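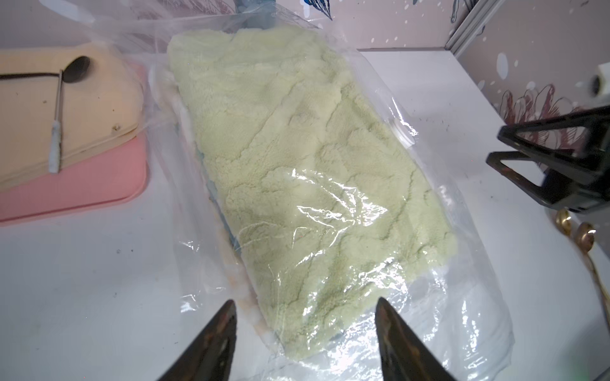 **Gebhard Kofler and Ute Kuhlmann** | Household Materials project, Asden group | May

## Do vacuum bags save the space they promise?

We started out doubting it. The shop leaflet for the Tedura bags claims a linen closet can be cut down to one shelf, and neither of us believed that a plush towel would give up much of its bulk.

The pale green towel was our hardest item. In the bag its pile sits in uneven ridges and creases, and the clear plastic reaches well past it on every side. That margin bothers us. A folded towel gets thinner, but the bag around it still needs somewhere to go, and the leaflet counts only thickness.

### Method

We bagged 5 items, closed each valve, and left them for 96 hours. Height was taken under a flat board at 3 points and averaged. Ute did the measuring and Gebhard wrote the numbers down, so reading errors are all one person's.

### Problems

- Fold direction was not fixed until the second item.
- We never tested a bag twice.
- Slick plastic makes stacking awkward — our piles slid.

We would accept that the bags make towels thinner. Whether they make a closet emptier is a separate claim, and our data can't support it. The next group should measure the whole shelf, loose plastic included.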